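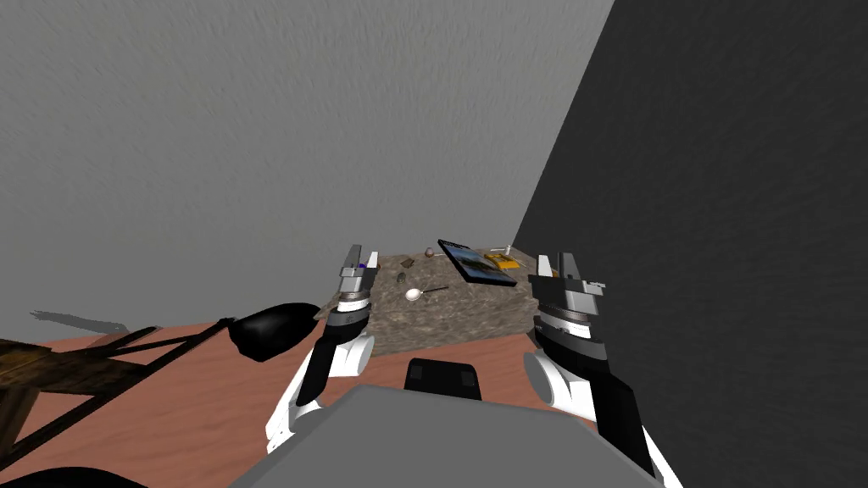

Sorting is the first thing they teach you in a computer science course, and the first thing I'd teach anybody with a messy workbench. Not how to sort, mind you, but when! Sorting costs time up front and pays you back a little on every search afterward, so it only makes sense if you'll be searching a lot. A handful of small objects scattered across a low stone-topped table can stay scattered, because one look finds whatever you're after. A coffee can full of mixed screws that you dig through every weekend is another matter. Sort that one tonight.

I've been collecting tips like these for years (blame a night class in algorithms and a garage that needed help), and what follows are the ones that get used in our house all the time.

Halve it, then halve it again

Binary search is my favorite idea in the whole subject and it works beautifully on anything laid out in a line. Say a low-voltage yard light wire has a break somewhere along 210 feet. Unplug it from the mains side before you open anything, check the middle joint with a continuity tester, and you know which half is bad. Go to the middle of the bad half. Six checks and you're down to a stretch shorter than a broom handle! Walking along from one end testing every joint takes an afternoon, and I know this because I spent one doing it.

The same trick works for:

a clog in a long run of gutter downspout with several joints
a drafty spot along a length of weatherstripping
the plug-in thing on a power strip that keeps tripping the breaker (unplug half of them)
the page you want in an old parts catalog, as long as it's in order

On that last one, a catalog with 3,000 entries in order needs at most twelve looks. Twelve! Out of order, you could be there till supper.

One warning. Halving works when there's a single fault. If there are 2 breaks in the wire, you'll find one, fix it, and the lights will still be out. Don't throw the tester. Start over from the top.

The front of the shelf is your cache

Computers keep recently used stuff close by and push the stale stuff farther away. The fancy name is "least recently used," and it's the easiest spice shelf system in the world. Every time you use a jar, put it back at the front left. That's the whole method. In a month the cumin and the paprika are right by your hand and the cream of tartar has drifted off to the back, where it belongs.

Ghizlane Bensaid, my neighbor, does it with saucepans. I do it with sandpaper and wood glue. It's great for T-shirts too, if whoever shares your closet can stand it.

It does go wrong for things used once a year but needed in a hurry. Fire blanket, fuses, flashlight, water shutoff key: those get a fixed spot and never move, no matter how long they've sat there.

Big things in first

Packing a freezer or a car trunk is what the textbooks call bin packing, and finding the perfect answer is a very hard problem in general. The good news is that a lazy method gets surprisingly close. Line everything up from biggest to smallest, then put each thing in the first spot where it fits. I had our chest freezer down from a wrestling match to a closed lid on the first try.

For boxes of shop supplies I do it by weight instead of size, with a limit I can lift without grumbling. Heaviest thing first, into the first box that can take it. Label two sides of the box, so one of them is likely to face out.

Cook backward from the slowest thing

A big dinner is a scheduling problem. Write each dish on a scrap of paper with what has to happen before it: the potatoes need peeling, the pie crust needs chilling, the gravy needs the roast out. Draw arrows. The longest chain from start to table is your critical path, and it decides when you start. Ours nearly always goes through the oven.

Anything off that chain has slack, so don't fuss over it at 2 in the afternoon while the roast is still in the fridge. I did precisely that one June with a bowl of very beautiful radishes and we ate at bedtime.

If two dishes want the oven at different temperatures, treat the oven as the thing being scheduled and fit the stovetop stuff around it.

Sorting the screws, finally

Here's how I do the coffee can. Dump it on an old sheet pan with a rim. First pass, sort by one thing only, and I like length because you can see it. Put each pile in a muffin tin cup. Second pass, take one cup at a time and split by head type. Third pass by thread, if you care (for wood versus machine screws you really should).

That's a bucket sort, and it's quick because you never compare a screw against every other screw. You just look at it and drop it. Trying to do length, head and thread all in one go means a dozen tiny piles and a lot of hovering with your hand in the air.

Stop early if you like. My drywall screws have been through one pass and that's as far as they'll ever get.

Socks: use a landing strip

Pulling out one sock and then digging in the basket for its partner is slow, and it gets slower with every person in the family. Lay each sock flat on the bed as it comes out, light colors at the pillow end and dark at the foot. When a sock arrives, you look at one small patch of bed for its mate. You've built a hash table out of a bedspread, and it's so satisfying!

Even better, buy all the same socks. Then there's no matching problem at all and you can go back out to the garage.

Odd ones go in a bag on the closet door. I empty mine when the bag gets full, and they make terrific polishing mitts for paste wax.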